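Okay so the abatement again. I know. I said I was going to write about something else this month and then the packet for the board meeting went up on the county site, on a Friday at five, like they do, and now I've read it twice and I'm annoyed.

Quick version for anyone who doesn't live here. The county has what it calls a development zone. If you build inside it, or say you're going to, you can ask to skip property tax for 10 years. Rarnine asked. Rarnine got it. The deal was 700 jobs at the plant out past the rail yard, and everybody got their picture taken with a shovel.

The term is almost up. So they want another one. Same zone, same building, same length.

And the jobs? Good question. The packet doesn't say. It says the project has "supported employment in the region." My dentist supports employment in the region. So does the guy with the taco truck. Neither one gets out of paying for the schools.

I emailed the county and asked for the headcount. Got a nice reply from a Henryk Duda in the development office, fast too, credit where it's due. He said employment figures are self reported by the company and the company asked for them to be treated as confidential business information. I wrote back and asked how the county knows the target was met. He said compliance is certified every year. By who? By the company. On a form. He attached a blank copy of the form, which I guess was meant to help. There's a box on it and you check the box.

I don't think Duda is hiding anything, for what its worth. He works with what he has. The rules were written so that the office never has to know.

Here's what bugs me more than the number. Nobody running this program has ever written down what it would look like for it to fail. Go read the ordinance. There's a section on how to apply, a section on how to amend, a section on how to transfer the thing if you sell the building. There's one line on clawback and it says the board "may" seek repayment. May. In the whole life of the zone I can't find one case where they did. If there is one, send it to me and I'll put it up here with an apology.

People tell me you have to play the game. The next county over will give them the deal if we don't. Sure, maybe. But a plant that's already poured its concrete isn't loading it on a truck. The first abatement was supposed to get them to come. What is the second one for? They came. They're here. I can hear the shift whistle from my porch.

Nnamdi Akpan made the other side's case to me over email and he let me quote it. He's a friend and he's smarter than me on taxes so I want to be fair. His point is that the renewal isn't about this plant, it's about the next one. If companies see that the county drops you the minute your term is up, they'll price that in. They'll ask for more up front. I chewed on that for a couple of days. I still think it's an argument for making every deal permanent, and if we want to do that we should just say so and vote on a lower rate for everybody. Lower it for the taco truck too! I'd be there with a sign.

That's really where I land on all of it. I'm not against low taxes. I'm about as against high taxes as a person can be and still own a house. But a special rate for whoever has a lawyer is a different animal. Somebody covers the difference and it's the people who didn't know there was a form.

Anyway. Went to the meeting. Typed most of what follows on my phone and cleaned it up a little in the morning, before work.
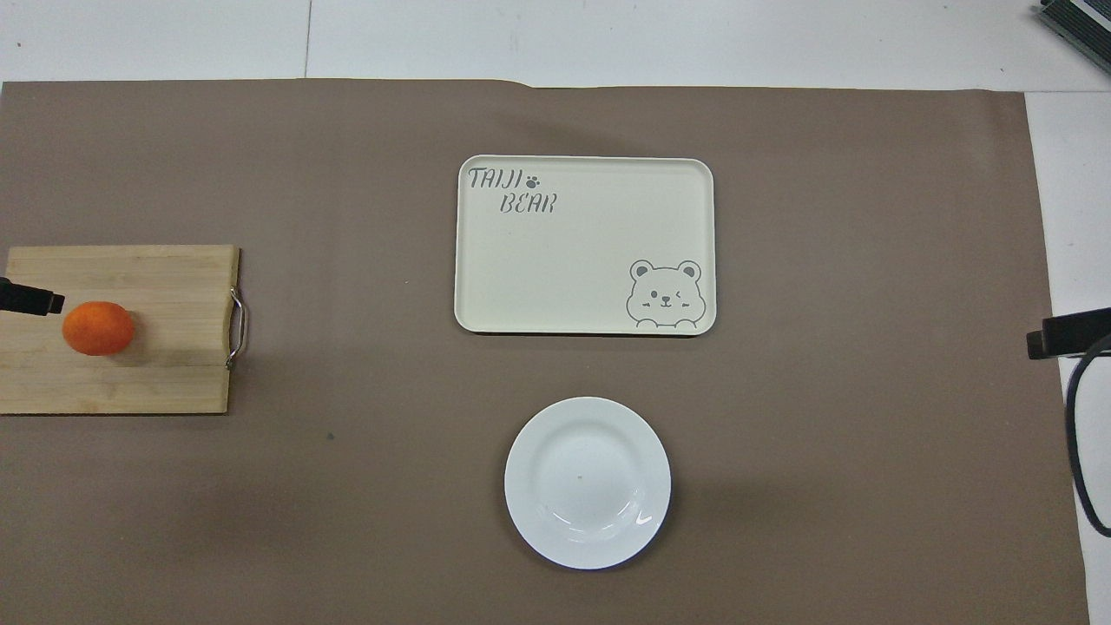 Berden, June 2026

Room was maybe half full, which for this board is a crowd. Agenda said public comment first. They moved it to the end. No reason given, somebody made a motion and it was done before I found my seat.

Company presentation went 15 minutes. Slides. Lots of aerial shots of the roof. The word "partnership" kept coming up. The presenter never said a headcount and no one on the board asked for one until Yareli Beltrán did, right at the end, and she asked it straight out — how many people work in that building today. He said he'd have to get back to her. He runs the building!

She asked if he could get back to her before the vote. He said he'd try. Chair moved on.

Then a long stretch on culverts. I have nothing to say about the culverts. They seem fine.

Public comment finally. Sowmya Pillai went up, she teaches at the middle school, and she just read the school's share of the forgone tax off the county's own budget book, line by line, then sat down. No speech. It was the best thing anybody did all night. After her a man who works second shift at the plant said he likes his job and he's worried that folks like me are going to get it shut down. I talked to him in the parking lot after. I don't want the place shut down and I told him so. I don't think he believed me, and I don't really blame him, because every time one of these comes up for a vote there's a hint in the air that the jobs are hostage. I'd be scared too.

I said my bit. It was not great. I lost my place and said "abetment" into a microphone.

Youssra Soliman, the board's attorney, got asked whether they could make the headcount public as a condition of the renewal. She said yes. Just yes. They could put it in the agreement and the company could take it or leave it. I wrote that down and underlined it. So all this time the confidentiality wasn't law, it was a courtesy. We gave it away and didn't even ask what we were getting.

They tabled it. Comes back in August.

So between now and then, three things I'd like to see, and I'll keep them short.

Put the real number in the agreement, every year, posted where I can click on it. Real payroll, not a checkbox.

Change "may" to "shall" in the clawback line. One word. I'll buy the ink.

And move public comment back to the top, so people with kids or a night shift can say their piece and go home.

If you live in the county, write to your board member. Doesn't have to be long. Mention the packet item by name, it's listed as the Abubakar Road renewal and not under the company's name, which threw me for a while when I was searching. If your not sure who your member is the map is on the clerk's page, scroll way down.

Comments are open. Be decent. A few of you have asked about the Urar warehouse deal and yes it's the same zone and the same form. I've requested the file. Will post when it shows up — gotta run, I'm already late.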